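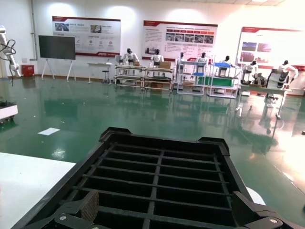

Section 2. Planning and budgeting for a Jamby work cell

Read this section before you ask for a quotation. It covers what has to be decided, measured and paid for besides the robot. Installation and wiring are in Section 3.

2.1 Before you start

Have the following on hand:

A floor plan of the room, with doors, columns and fire equipment marked.
Samples of every item the cell will handle, in the packaging it arrives in.
One of the boxes and one of the trays you use now.
The name of the person who will sign off the purchase, and the name of the person who will run the cell day to day.

2.2 Write down the job

1. Describe the job in one sentence, for example: "Take bagged parts out of an open carton and place them in a grid tray." If you need more than one sentence, you may be looking at more than one cell.

2. List what comes in, what goes out and what is left over. Include packing scraps and empty bags. Somebody has to clear them, and the time belongs in your running costs.

3. Note anything shiny, clear or soft. Plastic bags change shape every time they are picked up, and clear film is hard for a camera to find. These items take longer to set up than rigid parts.

4. Decide how many arms the job needs. One arm is enough if boxes and trays stay put and each item can be placed with a single hand. Plan for two if one arm has to hold or move the tray while the other picks.

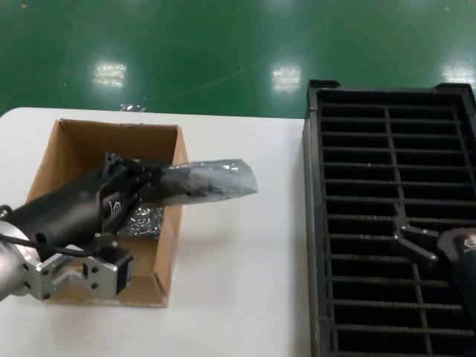

5. Place the box and the tray on a table at the spacing you intend to use. Leave a clear strip between them. A bag held near one end hangs out to the side of the fingers, and it must clear the box wall on the way across.

6. Check the depth of the box. The fingers have to reach the bottom corners without the wrist touching the rim. If they can't, ask for a shallower carton from your supplier before you pay for longer fingers.

Note: Flaps should be folded in or removed. Allow for this step in your labor estimate if your cartons come with flaps.

2.3 Measure the room

1. Mark the table footprint on the floor with tape, then mark the full reach of each arm.

2. Leave a walkway at the back of the cell wide enough for a person with a cart.

3. Look at the floor under the lights you will be working with. A glossy coated floor is easy to clean but throws strong reflections, and so does a white tabletop in strong light. Either can mean extra camera set-up time. A matte mat under the cell, or a change to the lighting, is usually the cheaper fix.

4. If several cells will stand in a row, plan the shelving with them. Each cell needs space for full boxes, empty boxes and spare trays.

Caution: Do not place a cell or its shelving where it blocks access to an extinguisher, hose cabinet or exit.

2.4 Build the budget

Use the planning sheet supplied with your quotation and fill in every line, even if the figure is zero.

1. Equipment. Arms, grippers, cameras, controller, table and stand.

2. Gripper fingers. Order 2 spare sets per arm. Fingers and pads are wear parts and should not come out of the repair budget.

3. Trays. If the cell will pick up its own trays, they must all be the same model. Order from one batch where you can – small differences in the rim affect the grip.

4. Room work. Power, network, lighting and any floor mats.

5. Trial. Run 100 picks with your own samples before you accept the cell. Budget the staff time for this, including the time to sort out failed picks.

6. Training. Plan for 2 operators per shift pattern, so that one absence doesn't stop the cell.

7. Running costs. Cleaning, waste removal, wear parts and the yearly service visit.

Note: Freight from the Cirstead warehouse is quoted separately and depends on the number of crates.

2.5 Request the quotation

1. Send the job sentence, the floor plan and the planning sheet to your sales contact. Niall Gillies handles new sites. Sheena Halliday handles additions to cells already in service.

2. Ship your samples in their original packaging. Do not unpack or flatten the bags.

3. When the quotation arrives, check that the tray model and the number of arms match your sheet.

Caution: A change to the tray or the carton after the order is placed may require new fingers and a repeat of the trial. Both are charged.

Section revised 7 October 2021. Questions on the planning sheet: Kenna Ritchie, Customer Planning.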